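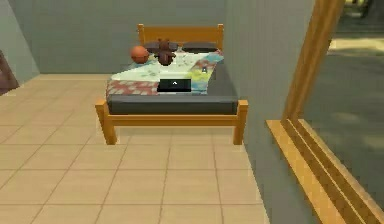

Lurnbridge Home Episodes
README, last touched Thu 26 August

Hi, and thanks for downloading! I put this set together because I wanted a pile of indoor navigation and object-finding examples that I could train on over a weekend with one graphics card, and everything else I tried was either huge or locked behind a form. Everything in it is simulated. No real homes, no real furniture, no real laundry on the floor.

What you get

2434 episodes, each one a short trip through a simulated home. The agent starts somewhere, gets a goal written in plain words ("find the teddy bear", "go to the laptop"), and the episode ends when it calls stop or runs out of steps. I cap things at 95 steps. I tried 100 for a while, but my logger writes a header plus a few bookkeeping rows and I wanted the whole file to stay under a round hundred lines (silly reason, I know, but I do open these by hand a lot).

Every step has a color view, a depth map, the agent's pose, and the action it took. There is also a goal file per episode and a small text file with notes, if I wrote any. Most of the time I didn't.

How the examples were gathered

I drove a lot of them myself with the keyboard. The rest come from a shortest-path planner that knows the map and cheats. You can tell them apart by the "source" field, which says either "hand" or "planner". Please don't mix them without looking first! The planner hugs walls in a way that no sane person would, and a model trained on it alone gets very good at scraping past door frames and very bad at looking around. My hand-driven runs have the opposite problem: I dither. I turn left, turn back, turn left again, and all of that is in there. I left it in on purpose, as my first model (trained on cleaned-up runs) had no clue what to do once it got a little lost.

Bedrooms are the easy part. Toys, balls and laptops tend to be out on top of the bed, big and well separated, and a half-decent detector picks them up from the doorway. I'd start there if you just want to see a loss curve go down.

Living rooms are where it gets fun.

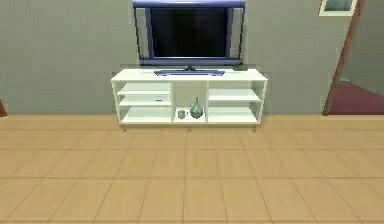
Small things on low shelves are by far the hardest goals in the set. A cup next to a vase is only a handful of pixels from across the room, and anything pale and flat on a white shelf pretty much melts into it. If your agent walks up to a TV console, stares at the screen and calls stop, welcome to the club, mine did that for most of April. What helped was giving extra weight to the last few steps of each episode, the ones where you're close and lining up. I also had some luck cropping the lower half of the view and feeding it in twice, though I never tested that properly, so take it as gossip.

Floors deserve a word too. Large plain tiles give you nice straight grout lines, and a network will happily use them as a compass. That's great until you move to carpet. There's a "floor" tag on each room so you can hold one kind out and see how badly you're leaning on it.

Splits

Train, check and test, divided by home, so a home never shows up in two of them. 16 homes are in the test split. The older Hodomside release divided things by episode, which made my numbers look wonderful and mean nothing. If you still have that one, please delete it and use this.

Known problems

Jagged edges on some objects. That's the renderer at the resolution I could afford, and I'm not going to redo it.

Goal wording is a bit samey. I wrote the templates in one evening and it shows. Paraphrase them if you care about language.

Depth through window openings is junk. Mask anything past the far limit.

A few goals can be reached in one step when the agent happens to spawn right next to them. Filter on "start_distance" if that bugs you.

Loading it

There's a plain Python reader in the tools folder, called lindholm after the street I live on. It needs numpy and nothing else. Semix users can point the importer at the top folder and it should find everything, but rename the "pose" column to "agent_pose" first or it'll complain.

Use and sharing

Do what you like with it, research or hobby, just keep this file with the data and mention Lurnbridge if you publish. If you find a broken episode, send me the episode number and the step, and I'll fix it in the next upload. Fixes go in the changes file at the top level, newest first.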